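Thursday, late

Finished the second half of the Masen report on the train and disagreed with most of it by Florkberg station. The claim is that bench assembly will be "substantially automated" before household work is. I think that is probably correct in order and wrong in timing. A bench can be organised to suit a machine. My kitchen can't, or at least I won't let it be.

Sarla asked at lunch what I would trust an arm to do at home today. I said unloading the cutlery basket, provided the basket was always in the same place, and she pointed out that in her house it isn't even always in the dishwasher. Bheki's answer was towels. He has seen towels done well. He has also seen them done at a speed where you would be out of towels before the pile was folded. 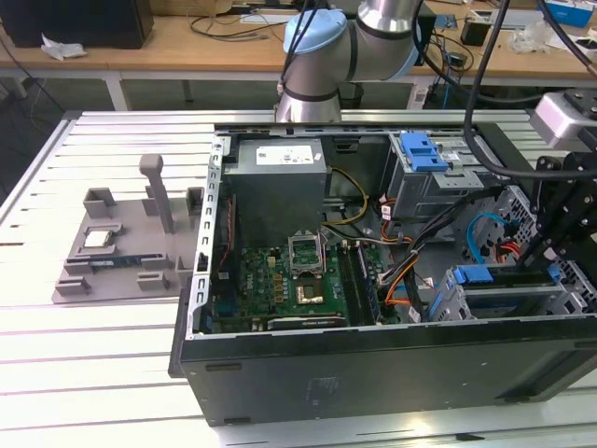

My position on shop-floor work is that the hard part is contact, and I wrote as much in the margin of page 3. Getting the gripper to a part is mostly solved when the part sits where it is expected. A fixture plate with a recess for the CPU takes most of the search out of the problem, and a tower laid on its side with the panel off presents the socket facing up, bracket already open. What remains is lowering a chip flat onto fine contacts with a loop of power cables nearby that has no fixed shape. The cables are the part I'd worry about. A chip is the same chip every time. A cable bundle is a new object whenever someone moves it, and in that respect it has more in common with laundry than with electronics.

Mackenzie thinks memory modules are the better test. The part is long and thin, there is one correct orientation, and the force needed is higher than people like to apply by hand. I agree on force. I would still score the chip separately – a module that goes in crooked can usually be pulled and tried again, and bent contacts can't.

Girish wants a single pass rate for the Helska summary. I said 400 attempts with one number at the end tells a buyer very little unless we also state how often a person stepped in. He will ask again.

Home by seven. Did the dishes by hand, including the roasting pan, which needed soaking, a scraper and then a decision to leave it until morning. I don't know how I would write that last step as a spec.

Ring Babita about the Escobedo draft, 2 pages over.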